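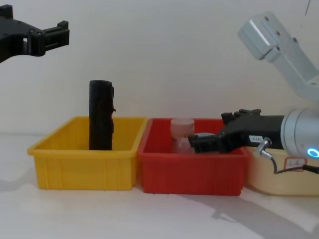

2. Planning and budgeting for a two-arm sorting cell

Complete this section before you send the order form to Hanetti.

2.1 Measure the table. The bins must stand in one row, and each gripper must reach into the bins on its own side.

2.2 List every item to be handled, with its height and widest point. Tall items need more clearance above the rim - allow 74 mm.

2.3 Choose the bins. Use a different colour for each position.
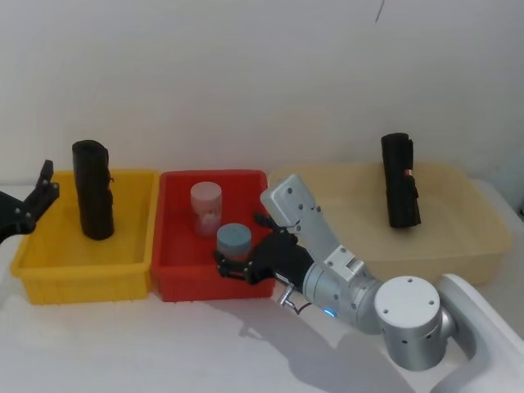
Fig. 2 Bin row with rolled cloths and lidded jars

2.4 Enter the costs on the budget sheet. Keep arms, grippers, cables and bins on separate lines. The spare fingertip set (part 649) is not included with the grippers.

Note: Delivery is 23 working days from receipt of order. Orders placed in January may take longer.

CAUTION: Do not order a table until the arm mounting positions have been agreed in writing.

2.5 Send the completed sheet to Melati Ong at Hanetti. Prices are those in force on 17 December 2020.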